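Tags: two-arm setups, gripper care, home tasks

Ikton arms keep knocking the pen pot over - pads or camera height?

carmela_arrieta
Right, I'm stuck, so over to you lot. I've got the two small Ikton arms on a bench with a Zandadier gripper on each, and I'm trying to get them to tidy a dressing table. Big stuff is fine. Pens and eyebrow pencils are a pain, they twist in the fingers and then the whole pot goes over. I swapped the pads in July, 31 cycles later the right one was already shiny. Camera is on the mast, looking down at the top. The moves come from hand demos with a head camera, so I'll put one up, because I think the left arm is where I've gone wrong.
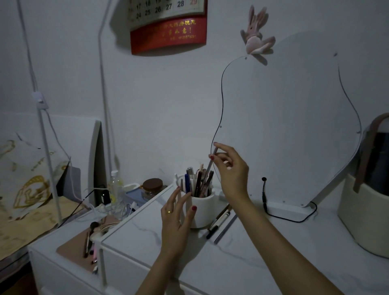
Right hand on the slim grey pen, left hand waiting by the pot

The left hand isn't gripping anything there, it's just open beside the holder, and my left arm copies that beautifully and does nothing useful when the pot tips!

ilham_n
I'd say pads. Shiny means they've picked up grease, and make-up pencils are greasy things. I wipe mine every morning with a damp cloth, let them dry properly and check the two screws behind each finger. If one of those is loose the fingers close slightly skewed and a thin pen will roll every single time.

tirta.saragih
Don't agree, sorry. Pads matter but a pen rolling doesn't tip a pot. Something has to push it. What's your drop height and have you redone the camera calibration since you changed the pads? New pads are thicker, so your tool length is off.

carmela_arrieta
Umm. No I haven't. Mast is at 465 mm above the bench and I left everything else alone. Wiped the pads and one screw was loose (thanks Ilham), the twisting is much better but it still clips the rim. Here's a different demo, the one I'd rather copy.

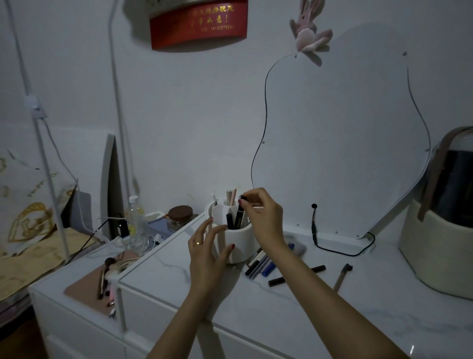

Black pen going down into the organiser, left hand cupped on the side

With that one the left hand has hold of the thing while the right comes in from above. Thinking of making the left arm do that before the right one even moves.

ilham_n
Yes do that, but keep the force low on the left or you'll just shove it along. Marble-look tops can be slippy. I still say change the pads sooner.

tirta.saragih
Calibrate FIRST. Otherwise you'll hold the pot very nicely and still hit the rim - ask me how I know. Touch both fingertips to the corner block, save, then redo the camera.

carmela_arrieta
OK, calibrated, tool length was out by 3 mm. Left arm now holds before the right lowers. Nearly 230 cycles and one pot over. Tirta gets the biscuit, Ilham gets half.

Last updated: July, 4.40 pm

Comments

Đạt Huỳnh: Does the cable at the wrist rub when the left arm reaches round? Mine wore through just there.

Aisyah Wibisono: Mine did too, a loop of soft sleeve sorted it. Leave some slack at the elbow.

Đạt Huỳnh: Ta, will try the sleeve tonight.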